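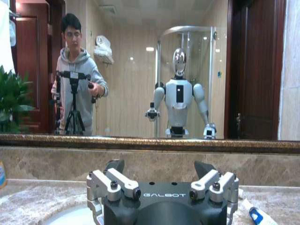 3. Bathroom countertops: surfaces, edges and loose items

3.1 Scope
Covers the horizontal surface at a washbasin, the basin rim, the backsplash and the lower edge of a wall mirror. Floors and shower enclosures are in Section 5. Course code 3842, Lodberg campus.

3.2 Stone
Marble is a calcium carbonate stone. Acid etches it, and the dull mark left behind cannot be wiped off. Vinegar, lemon and most descalers are excluded. Use a neutral cleaner at the dilution on the Grordale chart (Handout 14).
Veined stone in cream, tan and gray, as on the counter shown, hides water spots and dried paste when viewed from above. Inspect at a low angle with the light on the far side.

3.3 Basin rim
Where a white basin is set into the stone, treat the joint as a third material. Sealant at the joint is softened by solvent and torn by scrapers. Soft brush only. Work along the curve, never across it.

3.4 Mirror and frame
Spray the cloth, not the glass. Liquid running down a mirror collects at the lower frame and gets behind the finish. Gilded and bronze-toned frames are dusted dry. If the finish is speckled, test any damp cloth on a hidden spot first; see Biswas, ch. 2, on original versus applied speckling.

3.5 Loose items
Toothpaste tubes, small bottles and similar items are lifted before wiping. Do not wipe around them. Check that caps are closed. A tube left lying on the counter is returned upright to a cup if one is provided, otherwise laid parallel to the backsplash with the cap away from the basin.

3.6 Order of work
Frame (dry), glass, backsplash, counter, basin rim, basin interior. Items go back last, on a dry surface.

Reading: Notport notes, pp. 17 to 44.
Exercise for next session: write an order of work for a counter with two basins and one mirror. State where the cloth is changed.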